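Re: [potluck-list] Checkered cloths, pink plates and the bun question
Date: 23 July 2024

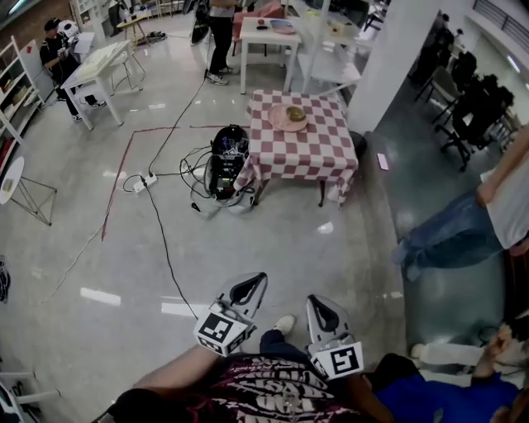
Hello everyone, and thank you for all the kind notes since the spring supper. I have been meaning to sit down and answer the tablecloth question for days, and every time I start, something on the stove needs me. So forgive the length — I have a cup of tea and an hour to myself, and I intend to use both.

The earlier message, for those who missed it:

> Hi all. I'm helping set up for the next supper at the Villanueva hall and I've been handed the
> linens. Two things I'd love advice on. First, we have a stack of the red-and-white
> checkered cloths and I can't tell which ones go on the small square tables and
> which ones are for the long tables. They all look alike folded up. Second, is it
> silly to put out a single bun on a plate at each small table before people come
> in? I liked the look of it in April but my sister thinks it seems stingy. Also, does
> anybody have a bun recipe that stays soft until evening? Mine are like doorstops
> by suppertime.

It isn't silly at all! I love a table with something on it when you walk in. A checkered cloth with the corners hanging down, a round pink plate, one golden-brown bun on it, and the table already looks as if it is expecting you. I set the bun a little to one side of the plate so there's room for a pat of butter or a spoonful of jam next to it. Tell your sister the baskets come out with the soup, and that she may have as many as she likes once they do.

Now, the cloths. The ones for the square tables have a little stitch of blue thread in one corner on the underside, which I put in myself one winter when I was tired of unfolding every last one of them. You may have to hunt for it, as some have faded in the wash. Lay the cloth so the corners drop down over the sides and the checks run straight along the edge of the table. If they run crooked, pull from two opposite corners at the same time and it will usually come right. I don't use clips on the small tables, though I know some of you swear by them.

If a cloth has come out of the cupboard with hard creases, hang it over a door the night before with a damp towel smoothed on top. I used to iron them all and I have stopped. They wash well in cold water with the Fotau powder that lives under the sink (the box with the dented lid), but please don't put them in with the dish towels. We had a pink load in April and I am still finding the evidence in my kitchen drawer.

As for the pink plates, they are the Pramero ones from the rummage sale, and they belong in the low cabinet, stacked no more than 5 high. The cabinet door sticks. Lift it a bit as you pull.

And the buns. I have tried a good many recipes and keep coming back to this one, which my aunt wrote on the back of a seed packet. It makes a nice big batch, enough for the small tables with plenty left over for the baskets.

1000 grams bread flour
738 grams milk, warmed until it feels like bath water
3 eggs, plus another for brushing
A good half cup of sugar
A stick of soft butter
Two packets of yeast
A spoonful of salt

Stir the yeast and sugar into the milk and let it get foamy. Add the flour, eggs and salt and mix until you have a very sticky dough, then work in the butter a bit at a time. You'll think it is far too wet. Please don't add more flour — that is where the doorstops come from. I use a mixer for this now, but for years I did it by hand with a wet palm and a lot of muttering. Let it double, chill it until you can handle it, shape it into rounds, and let them puff up again until they wobble when you nudge the pan. Brush with egg and bake at 375 until they are golden brown all over.

The other half of the trick is to cover them with a clean towel while they are still warm, and leave them covered until you are ready to set the tables. If they sit out bare all afternoon they will go hard no matter whose recipe you used. I put mine on the plates last of all, after the chairs.

One more thing while I have you. The Prasanach jam is nearly gone, with one jar of apricot left and a scraping of plum. If anyone is driving out that way, could you pick up a few and put the receipt in the tin? I can bring butter, and I'll bring the big cooling racks too if somebody will please remind me.

Warmly, and with flour on the keyboard,
your list neighbor with the blue thread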